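Lallenitz firm rents out hand-held grippers by the month

A small company in Lallenitz has begun renting out pairs of hand-held robot grippers, together with the software that goes with them, to workshops and labs that would like to teach a robot arm a chore but don't have an arm to spare for the teaching. The kit is called Urham, the company is called Trustness, and the first sets went out to customers in February.

The idea will be familiar to anyone who has followed this corner of robotics over the last few years. A person picks up a gripper in each hand, goes about an ordinary job with them (folding a towel, say, or putting cups back on a shelf), and a camera on the tool keeps a record of it all. That record is then used to train an arm fitted with the same kind of fingers. What Trustness hopes to add is a bit of hand-holding, which, to be fair, a lot of first-time users would be very glad of!

"People buy the hardware and then it sits in a drawer, because they recorded a whole afternoon and half of it is no good," said Mariann Somogyi, who started the company with Gerd Meinecke after the two of them had worked together for years on packing machines. "So we look at the first recordings with them, the same day if we can, and we tell them to slow down. It's nearly always slow down."

Each rental comes with 2 grippers, a charger, a carrying case and a spare set of finger pads, and customers may send in up to 300 recordings a month to be checked and sorted. Anything beyond that is billed separately. Meinecke, who looks after the hardware side, said the pads get more of his attention than any other part of the kit, and he was happy to talk about them for a good long while over coffee.

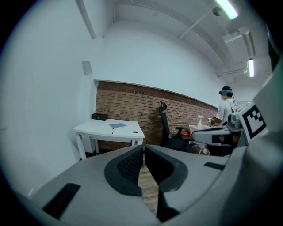
Urham grippers up close, with their mesh-textured finger pads and, on the right, one of the square markers.

One of the early customers is Juhász, a family business that repairs and refinishes kitchen cabinets and wants an arm to take over the sorting of hinges and handles. The shop sent in its first 100 recordings within the opening weeks, and Somogyi says she has asked for a fair number of them to be done over, in better light and with less hurry. The shop has taken this in good spirit and has kept the kit on for a second month.

There are some limits worth knowing before you call. The grippers are meant for light household and bench objects, so heavy tools are out, and so is anything hot. The software runs on Windows and Linux only for the time being, though a Mac version has been promised. And the rental doesn't include a robot arm, a point Meinecke would like made plainly, as he has had more than one phone call from somebody expecting a very large box.

The minimum rental is 2 months, and a short training session by video is included in the price. Trustness says it can also bring a set out to customers in and near Lallenitz who would like to try the grippers in their own hands first, and mornings before ten are the best time to catch somebody at the office.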